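How to run a gripper demo at an open day (short version, written fast)

Filed under: Open days, Demo notes

We did ours in February at the Ekdale unit and I promised a couple of people a write-up. So, a write-up. If you have a hand-held gripper and a room and strangers coming through the door at 11, read on. Ours is an Undamel build, yours will differ, most of this still holds.

What you need

One gripper, charged. One spare. Furniture people already know – chairs, mostly. Sticky notes, any pale color. A floor you can walk on backwards without tripping. Tape. A laptop for playback that is NOT the laptop doing the recording. Learned that one the hard way.

Step 1. Clear the floor the night before

Push tables to the wall. Leave a lane wide enough for one person to move and four to stand and watch. We left boxes on the shelves, fine, no one cares. Cables are what gets you. Tape them or lose them.

Shiny tile is a pain by the way. Ceiling lights bounce off it and the tracking gets jumpy near the windows. Blinds down if you've got them. If not, do the demo at the far end and start later in the day.

Step 2. Pick a task a visitor can finish

First plan was folding cloth. Bad plan. Takes too long, looks like nothing from two yards away. The Triltwood kit has a good task list, we stole the one called "take hold and turn" and swapped in our own furniture. Grab a part, turn it, let go, step back. Kids get it. Grandparents get it. Done in under a minute.

Go for parts with an edge. Curved shells are OK but people come at them from too high and slide off. Rods are easy. Round discs somewhere in between.

Step 3. Mark the grab points

One note on each part you want touched. Write nothing on it, just stick it. Visitors ask "where do I hold it" less if theres a patch of color to aim for. Move the note when you change the task, I forgot twice and wondered why everyone was grabbing the wrong side.

Step 4. Teach the grip in three sentences

Hold it low. Squeeze slow. Wait a beat before you lift.

That's all they can take in. I had a whole laminated card for the Kollár trigger with arrows on it and it stayed in the drawer all day. Show it once yourself, hand it over, stand on their left.

Step 5. Check the fingers between groups

Wipe them. Glossy black shows every thumbprint, and a greasy finger slips on plastic. Look at the screw at the base too, ours worked itself loose by lunch and the finger started leaning. A quarter turn fixed it – keep the driver in your pocket, not in the tool box across the room.

Step 6. Record everything, sort later

Don't stop to delete bad takes in front of people. They feel judged. We ended the day with 231 takes and threw out a lot of them the next morning, no big deal. Name the folders by hour. If you name them by task you will mix them up, becuase the tasks change as you go.

Step 7. Play one back

This is the part visitors remember. Let them see their own run on the screen right after. Keep it short, 20 seconds is plenty. Then next person.

Things that went wrong

Battery died mid-demo. Swap at half, don't wait for the warning.
Somebody sat on the demo chair. Fair enough, it's a chair. Put out a few others away from the lane.
Playback sound was on. Loud beep every time the gripper closed. Mute it.
Queue blocked the door until 4. Put the sign-up sheet outside.

Setting up the last station

The chair station goes in last as it eats the most room, and it's the one I'd keep if I had to drop the rest. Don't bother making the chair look like a finished chair, visitors just need parts they can reach from the side. Get your own hands on it before doors open and do a few practice grabs, slow, finger upright, so you know how close you can bring the gripper before it bumps something. Our grab point for this one was the pale green note on the dark gray shell, with the black rod running across toward it, and I told people to look for the note first and then bring the finger up alongside. Worked for most of them. If your shell is a light color use a darker note. Reset between visitors, check the note hasn't peeled, and pack this station away first at closing so the lane is clear for carrying everything else out.
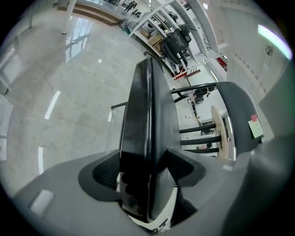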